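Helmont Water Association
Minutes of the Regular Meeting
Jun 22, 2019
Helmont Hall, small room

1. Opening and quorum

The chair opened the meeting at 10:05 a.m. The association serves 43 connections. Quorum was met, counting proxies received before the meeting. The agenda was accepted with one change: the item on meter lids was moved ahead of the item on rates.

2. Minutes of the previous meeting

One correction. Under Main Line Repairs, "upper valve" should read "upper blow-off valve." Approved as corrected.

3. Operator's report

Both wells are in service. Well 2 carried most of the load in the period because Well 1 was off for a pressure switch replacement. The replacement switch is set to cut in at 40 psi and cut out at 60 psi, the same as the old one.

Routine bacteria samples were taken at the Rama Road tap and at the hall. Both came back absent for total coliform. The chlorine residual at the far end of the line stayed within the permitted range, though it was lower than at the same point in the spring. The operator will flush the dead end at Rama Road and take a second reading one day later.

The static water level in Well 2 was measured at 148 feet below the casing top. A member asked whether this was a concern. The operator answered that the pump intake is well below that level and that a single reading says little. Levels will be taken monthly until September and entered in the log with the time of day and the state of the pump.

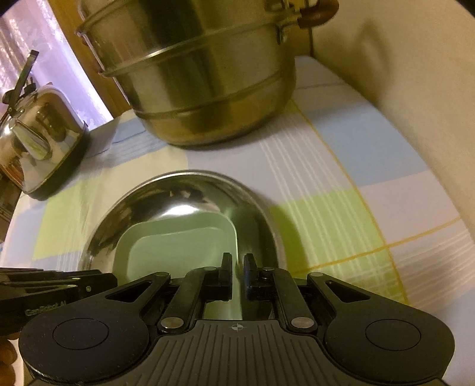

4. Storage tank inspection

The written inspection from Semple was distributed. Main points:

– Roof hatch gasket is hardened and should be replaced.
– Overflow screen is torn on one side.
– Interior coating is sound above the water line. Light staining below it, no blistering.
– Ladder anchors are tight.
– Level float sticks at the lower third of its travel.

The operator will replace the screen from stock. The gasket has to be ordered to size. There was a discussion on whether to drain the tank for the float repair or do it with the level drawn down overnight. The second method was preferred, as customers would keep pressure from the wells directly. A notice will go out two days ahead in any case.

Semple quoted $1,710 for the gasket and float work, parts and labor, not including travel. The repair line in the budget stands at $2,000 with no charges against it so far this year.

Motion to accept the Semple quote, with travel to be billed at cost and the total not to exceed the repair line. Seconded. Carried, one abstention.

5. Meter lids and boxes

Several boxes on the lower loop have cracked lids. The supplier of the original boxes has dropped that size. The closest match is the Bullelent lid, which fits the frame but stands slightly proud of it. Members with boxes in mowed strips objected to the raised edge. The operator suggested setting the frames lower where the soil allows and keeping the old pattern elsewhere until the spare lids are used up. Agreed without a vote.

Owners are reminded that boxes must be kept clear of gravel, planters and parked trailers. Two could not be read last quarter and were billed on the prior reading.

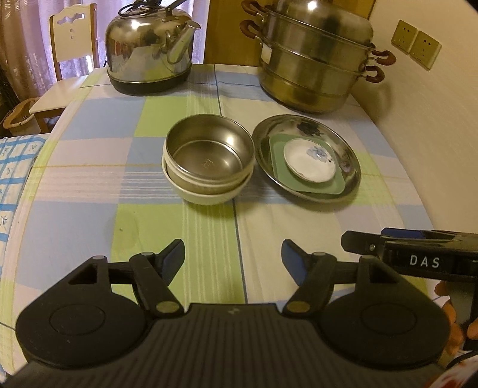
At the table, Helmont Hall.

6. Rates

The draft rate sheet keeps the base charge as it is and raises the second usage tier. The question was raised whether the tier should apply to accounts that fill stock tanks. No usage data by account type was available. The item was held over; the secretary will prepare a table of quarterly usage, with account numbers removed, for the next meeting.

7. Other business

Backflow test forms are still missing from a few accounts with irrigation. Second letters will be mailed.

A member reported a wet patch in the ditch below the Rama Road culvert. The operator will check it when flushing, with the line valve closed and then open.

8. Action items

Operator – flush Rama Road dead end, second chlorine reading, check ditch.
Operator – monthly static levels, Well 2.
Operator – replace overflow screen.
Chair – sign and return Semple quote.
Secretary – usage table; backflow letters; tank work notice.

Next regular meeting: September, date to be posted at the hall.

Adjourned at 11:40 a.m.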